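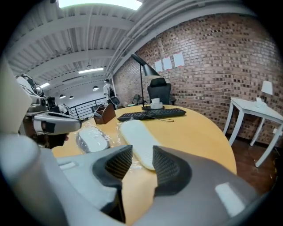

Home Stories Archive Submit About

The Planner
Jul 22, 2025
by Briggs

I wrote the planner for Skulus, and I loved it the way you love a dog that eats the couch. Give it a white insole on a round table and it would think up 596 ways to pick the thing up, then choose the silliest one!

"It sees the plastic," I told the team at Unosska. "It thinks the shine is an edge."

So I gave it doubt. Two lines of code, a small cost on every point it wasn't sure of. Then I ran the replay and watched the path on my screen bend, slow down, and slide in from the heel. Oh, it was lovely! I made everyone come look. Somebody brought coffee, somebody wanted the cost set to 70, and we argued happily until the log filled up with green.

One line in it wasn't mine. Between two grasp scores the planner had printed a single word: wait.

I searched the whole code base for that string and got no hits.

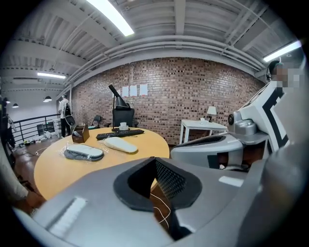 Prudovden, the Next Build

I left the word in. Then I typed, "For what?" and pressed run.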